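Print this page | E-mail this page

Progress report to the Fedura Fund: the Dirnthorpe household goods sort

Period covered: the spring, up to the end of June

You asked for a frank account of how the grant is being spent, with fewer adjectives than last time. I have done my best.

The aim, as agreed, is to take the small household things that come to the Dirnthorpe depot in mixed boxes, separate them, and send the usable ones out again as kitchen starter sets. Our target for the year is 1000 sets. We have sent out 100. I would draw your attention to the fact that this is a round number.

Most of the delay was at the front end. In the application I assumed that a box marked "kitchen" would contain kitchen. The spring intake has cured me of this. Mugs came in with curtain hooks, and one box from the Pumen estate held a very good colander and a great many keys. We now ignore the writing on the box and tip everything out, a few items at a time, before deciding what any of it is.

Tipping out a few at a time was the largest change of the period and cost nothing, so it doesn't appear in the accounts. When we started, a whole box went into a bin at once and the sorting consisted of digging. Things at the bottom got chipped by things at the top. With only a handful in the bin you can see what you have, and the breakages in the weekly log have dropped to a level I am no longer embarrassed to send you. 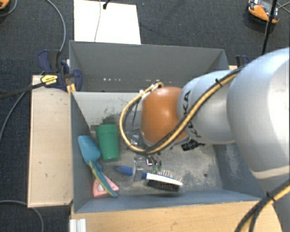

Plastic cups remain our most reliable product. They survive the journey, they survive us, and people will take them in any color. Glassware is the opposite case, and I would like permission to stop accepting it unless it arrives wrapped. The line in the original plan about "a matching set of tumblers for every household" was mine and I withdraw it.

The bins themselves are holding up, if you don't mind scuffs. I had budgeted for replacing them this year and no longer think we need to. They are ugly and they work. Please may I move that money to shelving? The finished sets are stacked on the floor by the loading door, where they have to be shifted every time Žukauskas collects, and then shifted back when it emerges that the van is already half full.

On money: of the 2000 set aside for packing materials, most is unspent, as Žukauskas lets us keep its used cartons. The overspend is on labels. The first batch would not stick to anything except other labels.

Three things are outstanding from your last letter. The washing-up area has been plumbed in, though the drain has opinions. The intake form is down to one page. The sign for the street side has been ordered and has come back with Dirnthorpe spelled in a way that may be older than the town; a corrected one is due.

For the next period I propose opening the intake on Tuesday only, which gives us the rest of the week to deal with what Tuesday brings. I don't expect to reach the full target by the end of the year. I do expect to get near enough that you will read the next report to the end.

Comments (3)

Same trouble with labels at our place. Buy the freezer kind, they go on anything.

Is the colander still available?

Please keep taking glassware!! I'll wrap mine in newspaper if that helps, I have a whole cupboard of it to bring over.

Print this page | E-mail this page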